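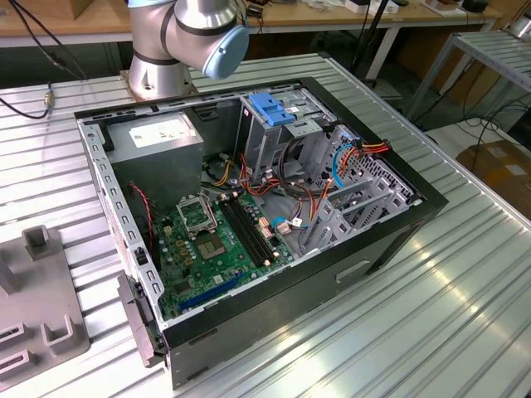

Issue 2, page 30

Tarex Desktop Tower
Service and Set-up Guide

Section 6: Fitting a 3.5-inch hard disk drive

This section applies to towers supplied without a processor or memory. If those parts have already been fitted, follow the same steps and keep clear of the CPU cooler.

Before you start

Shut down the computer, switch off the power supply and unplug the power cord. Press the power button once and wait 30 seconds. Remove the side panel and lay the tower on its side with the open side up.

CAUTION: The CPU socket pins bend easily. Do not touch them or let cables rest on them while the retention frame is raised.

1. Touch bare metal on the chassis to discharge static.

2. Move the power and data cables away from the top of the drive cage. Do not pull on the connectors. 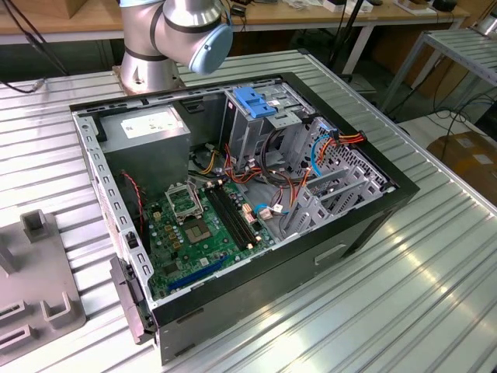
3. Release the blue latch on the cage. If it is stiff, press both sides evenly. Do not use a screwdriver.

4. Hold the new drive by its edges and fit the blue bracket. Do not press on the circuit board.

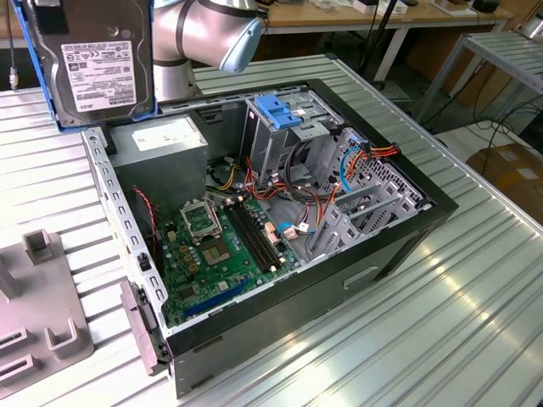
Fig. 6-2. 3.5-inch drive (Toshiba) with blue bracket.

5. Slide the drive into the cage until the latch clicks. The connectors must face the cables.

6. Connect the data cable first, then the power cable. Both plugs are keyed and fit one way only.

NOTE: Drives from other makers may be used if they are of the same size. Mounting screws for the Clusance bracket kit are 6 mm long. Longer screws can damage the drive.

Check that no wire crosses the memory slots or the fan before refitting the side panel. For first start-up, see Section 7.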